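Monday, late, tea going cold next to me

Well, the counter is the new battleground. I promised myself I'd write about something other than the kitchen tonight, and look at me, first line! But I spent most of the evening thinking about cups, so cups it is.

Zohreh called right after dinner and I told her my big plan for May, which is one proper coffee corner with everything in reach and nothing else allowed near it. She laughed for a good long while. She has heard this plan before (last spring, and I think the one before that). She still has the list I wrote her, the one that starts with "no jars" and has jars crossed out and put back in again.

The trouble is that I like having things out. The little French press is so pretty with its domed lid that I can't bear to put it in a cupboard, and then the cups want to be near it, and the water jugs want to be near the cups. Then somebody (me) sets down a jar on the way to somewhere else and there it lives.
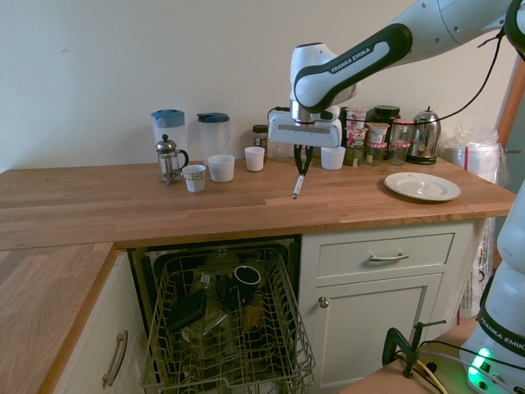

Anyway, Zohreh says the yogurt pots have to go first. I do see her point. I keep stacking them up because they're the right size for seedlings, and Ghazala did say she'd take some for her tomatoes, but she said that back when it was still snowing. I'll message her tomorrow. If she doesn't want them, out they go, red labels and all.

The cups are harder. The one with the gray pattern stays, no discussion. The plain white ones I could thin out a bit, except every time I try, people come over and I'm drinking my own coffee out of a glass like a student. Baldur got the glass last time and was very sweet about it, but still.

Oh, and I looked up shelves! There's a narrow one from Plidska for 248, and that is a ridiculous amount of money for a plank. I had the page open for nearly 15 minutes while the kettle boiled and clicked off and I forgot all about it. Closed the page. Boiled it again. I could oil the counter for a fraction of that and feel just as virtuous, and the oak could use it.

So, tomorrow: message Ghazala, find out what's in the jar with the dark lid before I make any decisions about it, and move the kettle closer to the jugs. Or the jugs closer to the kettle. I'll see how I feel after breakfast. Bed now, my feet are freezing.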